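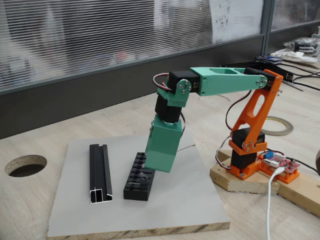
4 September 2019
Guðlaug Fogh

Demdale parish records: progress to the end of July

Transcription of the Demdale registers is complete as far as the end of volume 2. The earliest legible entry is dated 1708. Volume 2 yielded 587 baptisms, all of which have been keyed and checked against the bishop's transcripts. Burials have been keyed but not checked.

Spelling of surnames follows the register, with a standard form held in a separate field. The Pandby entries needed more work than the grant application allowed for. One curate used his own abbreviations for occupations, and a few of these remain unread – they are marked as such in the index and have not been guessed at.

Gaetano Serra has finished the place-name file. Farms that changed parish are entered under both, with a cross-reference. The Brabec tithe map has been used to settle doubtful cases, but it does not cover the land north of the river.

Spending is within budget on all lines except paper conservation. The binding of volume 3 had failed at the spine and the record office would not allow it to be opened flat until it was repaired. The overspend is £100 and we ask that it be met from the unspent travel line.

Work on volume 3 has begun. The marriages will be keyed first, as the Anero family history group has asked for them and has offered to check the results. The search page will stay closed to the public until the burials in volume 2 have been checked. A revised timetable is attached to the claim form.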